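How a Robot Learns to Fold a Cloth

Do you fold your clothes at home? Maybe you do it without thinking. For a robot it is one of the hardest jobs. A box always keeps its shape, but a cloth has a new shape every time you drop it on the table. The robot must look at it and find a good place to hold.

So how can we teach it? One way is to show it, the same way a parent shows you how to tie your shoes. For this there is a kit named Raju. It is made by a small company, Grulurico, and schools and laboratories can buy it.

What is in the kit?

In the Raju kit you find 2 gloves, the marker cubes that go on top of them, and a book with 55 lessons. The first lessons are very easy, for example to move a sponge from left to right. The cloth comes much later, in the hard part of the book.

A person puts on the gloves and does the work with her own hands. The computer watches and remembers how the hands moved.

The gloves are black, and each one carries a white cube with black square patterns on it. On the dark red table there is a beige cloth, still crumpled, between the two hands.
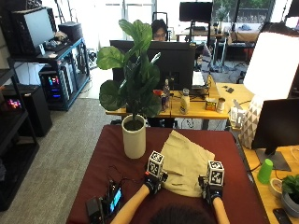

Why are there squares on the cubes?

A hand is difficult for a computer to follow, as the fingers bend and hide behind each other. A square pattern is much easier. When the computer sees it, it can calculate where the cube is and which way it is turned — and then it knows where the hand is too.

Does the robot learn it in one day?

No, it needs a lot of practice. Teresa Śliwiński, who teaches with the kit in Pristovstead, told us that her group folded the same towel 3,000 times. They started in May and took turns, so that the arms could rest.

Is it a good kit for children?

Grulurico says that a grown-up must be there for the first lessons. Small hands can also be a problem, because the gloves come in only one size. Iwona Lis, a pupil in the group, had to wear thin wool gloves under them.

Try it yourself

Drop a towel on the table and fold it very slowly. Say aloud each thing that your hands do — "I pinch the corner, I lift, I pull." Then ask a friend to fold the towel only by your words.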